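November, early evening

Went to the magistrates' court in Nelport this morning for the Shukla hearing. The charge is false accounting at the Bendero social club, where the card night takings went missing over the summer. I had a seat at the back from half past nine and nothing was called until gone eleven.
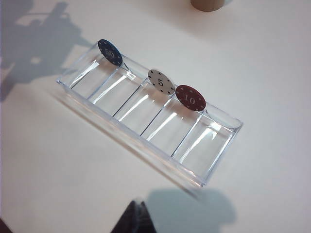 Page 724

The case took less time than the wait. Shukla confirmed his name and address and said nothing else. The prosecutor put the loss at roughly 2,000 pounds and said the cash book had two sets of handwriting in it. No plea was entered. Bail was granted, and he has to stay away from the club and from anyone who worked behind the bar.
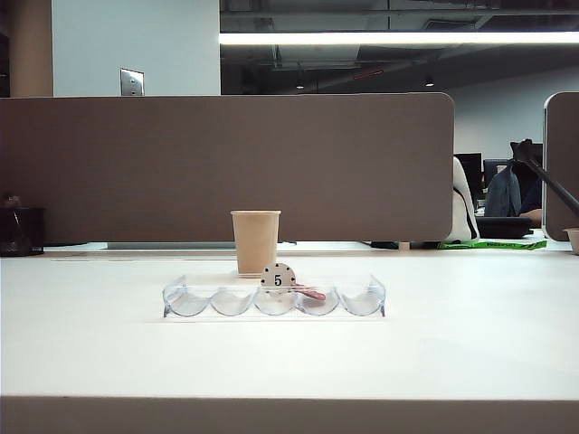 Anel Botha was next to me and took better notes than I did. She thinks it will go up to the crown court. I am less sure. The solicitor asked twice for the bank papers and was told they were still coming, so it may drag on past the new year whatever happens.

We had soup in the café opposite and I caught the 2 o'clock bus home. It rained all the way to Haltis.
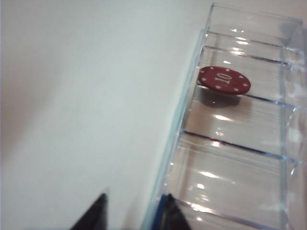 Later

Rang the club about my own statement. The officer wants it signed again as the first copy has the wrong month on it. I can do that at the front desk any time before 5.

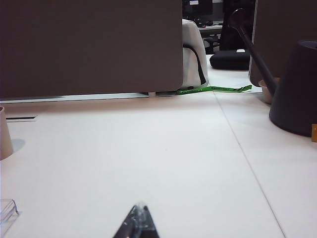

I also need to find the old membership letters, which I think are in the box under the stairs. Will look tomorrow. Bed early, my back is bad from those benches.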